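Cold Frames and Raised Beds: Your Questions

Do I need planning permission for a cold frame?
We have never met anyone who did. It's a box with a lid. If your homeowners' association has a page on boxes with lids, read that first and write to us for sympathy.

What sizes do you make?
Two. The Plandow is 3 feet wide and suits a patio. The Wudier is 65 inches wide and suits people who bought the Plandow last year.

Where should it go?
Facing south, out of the wind, near a faucet. Most yards offer two of those. Pick sun over wind shelter, and buy a longer hose.

Will it heat my plants all winter?
No. It keeps frost and rain off and gives you a few extra weeks at each end of the season. Tomatoes set out in February will die in it, only more slowly.

When do I open the lid?
On any sunny morning, by 10 a.m. Lettuce cooks faster than you'd think. The automatic opener costs $65 and remembers on your behalf.
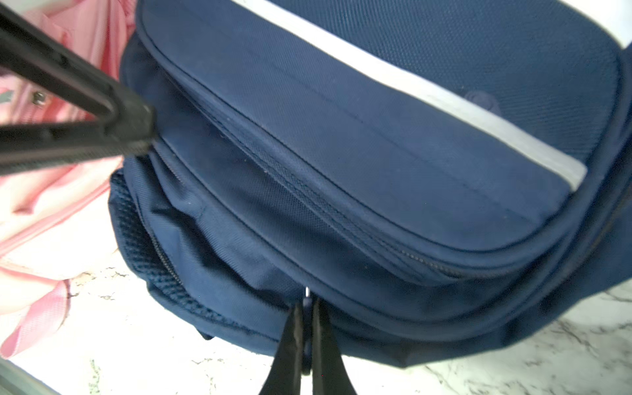

Can I put it together by myself?
The Plandow, yes, with a screwdriver and an hour. The Wudier lid wants a second person to hold the far end and keep their opinions short. Vanderleia Amaral in our Cekbridge workshop will talk you through the hinges by phone if the drawing lets you down.

How much soil does the raised bed base take?
The Wudier base holds 400 quarts when filled to the brim. It settles, so keep a bag back for May.

What does delivery cost?
Free on orders over $198. Under that, it's worked out at checkout from your zip code. We leave the box at the curb unless you ask otherwise.

Can I return it?
Within a month, if it's clean. We've had one come back with the radishes still in. They were good radishes, but we charged for the cleaning.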